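Home Office & Small Spaces > Desks and storage
Thread: slotted organiser, keep it or bin it?

paperclip_moth
Joined: March
Posts: 8

Right, quick one, on my lunch. Shared desk, light wood, decent size, still never any room on it. We've got a little wooden organiser with the narrow slots, got it from Georgiou when they were closing down. Cards stand up at the back, papers get shoved in the bottom bit. Receipts go in there and never come out again.

Other half of the argument wants it gone and a Talex drawer unit instead, 43 quid. I say the organiser's fine and it's the cables that are the mess. Things I want opinions on:

1. Does the organiser earn its space? Photo of it in its usual spot, laptop across from it. 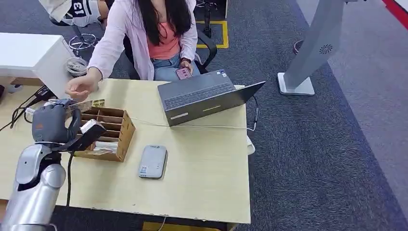

2. Cables. Black ones down the left, a white coil on top that never gets uncoiled, one plug that just hangs off the right side. Clips? Tray? A box?

3. The grey gadget with the QR label that lives slap in the middle of the desk. Where do you lot put yours

Not spending loads. Renting so no drilling if poss.

Dunmow_Dave
Posts: 2000

Keep it. Slots are good for cards, rubbish for receipts. Receipts want a flat envelope with the month on it, done.

Would not bother with the drawers. A drawer is just a slot you cant see into.

tidyish
Posts: 137

Disagree with Dave. I had one of those slotted things for years and all it did was collect stuff. Things standing up look filed so you stop dealing with them. Got rid, got a drawer, have looked through my post every week since. Well most weeks.

Also that plug hanging off the side would drive me up the wall. Stick on hook under the desk edge, two minutes.

Dunmow_Dave

you look through it because its new, give it till spring

tidyish

Had it three years Dave

Kestrel_Lane
Posts: 43

Cables first, then decide about the organiser. Half of what looks like clutter on the left of yours is black wire. We did ours with an Olluner tray, the clamp kind, no drilling. Bit wobbly if your desk top is thin, measure before you order, mine went back once.

Coiled white one: if it's not plugged into anything it doesn't need to be on a desk. Drawer, bag on the back of a door, whatever.

paperclip_moth

Ooh clamp on sounds good. Will measure tonight. It IS the spare and yes it's been there months, fair.

Anyone got the Clerkell box thing, the one with the lid you put the extension lead in? Seen it mentioned on here.

Kestrel_Lane

Had it. Fine for one extension and two chargers, after that the lid doesnt shut. Gave it to my mum.

hob_and_kettle
Posts: 8

Ingeborg Kröger has a chapter on this in her small desk book, my library had it. She says do the desk in zones, paper one side and wires the other and they never cross. Sounds daft but I did it and it stuck. So organiser to one side with nothing electrical near it. On yours the black wires run right by it so no wonder it feels crammed in

tidyish

Zones is fine if you have one person per desk. OP said shared.

hob_and_kettle

two people here as well, and a cat

Dunmow_Dave

Re the grey box, mine's velcroed to the side of a shelf. Label facing out so you can still scan it. Don't put it in a drawer if it gets warm.

paperclip_moth

Velcro, yes, got some of that somewhere.

Ok measured, desk top is thick enough for the clamp tray. One more from the same day as the first.

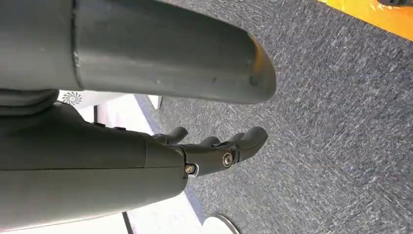
Same room, second pic

Kestrel_Lane

Good, if it's thick enough you're sorted. Get the longer one. Everyone buys the short one and then buys the long one.

tidyish

So is the organiser staying or what

paperclip_moth

Staying for now. Deal we've made: cards stay in it, bottom section gets emptied and the papers go in envelopes like Dave said. If it fills up again by March I have to buy the Talex drawers and say sorry. Hook for the plug on order, tray on order, spare cable has gone in the cupboard.

Dunmow_Dave

Told you. Keep the envelopes somewhere you can reach sat down or you wont use them

tidyish

See you in March then :)

hob_and_kettle

put the dates on the envelopes before you fill them not after. learnt that one doing the tax

Last edited by paperclip_moth, 21 Nov 2024: fixed the price, I'd put the one for the bigger unit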